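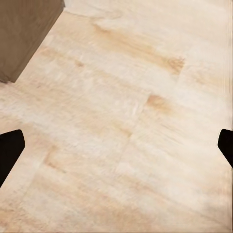 Recours contre un refus de titre : délai dépassé à cause du confinement ?

Drado
19 mai 2020

Bonjour à tous, j'ai reçu en décembre une décision de refus pour le regroupement familial de ma femme. J'ai fait un courrier à la préfecture (recours gracieux), et depuis plus rien. J'ai lu tout et son contraire sur les délais prolongés pendant l'état d'urgence – est-ce que je peux encore saisir le tribunal administratif ? Un avocat me demande 3000 euros et là franchement je ne les ai pas. Peut-on invoquer directement l'article 8 de la Convention européenne ?

Wekoleo
Salut Drado ! L'article 8 (vie privée et familiale), oui, tu peux l'invoquer devant le juge français, pas besoin d'attendre Strasbourg. Pour les délais, regarde la date à laquelle la préfecture a reçu ton courrier : deux mois de silence valent en principe rejet, et ensuite tu as deux mois pour le tribunal. Si ce second délai se terminait après le 12 mars, l'ordonnance sur les délais peut te sauver – mais garde bien l'accusé de réception ! Et demande l'aide juridictionnelle, moi j'ai fait mon dossier en 18 jours avec tous les papiers.

Baek
laisse tomber, moi j'ai attendu une éternité pour rien

Grudedik
Pas d'accord avec Baek, ça dépend vraiment du dossier. Va voir un point d'accès au droit, c'est gratuit (le mien répondait par téléphone). J'avais envoyé environ 65 pages de pièces, dont nos relevés d'appels et les billets d'avion, et mon refus a été annulé.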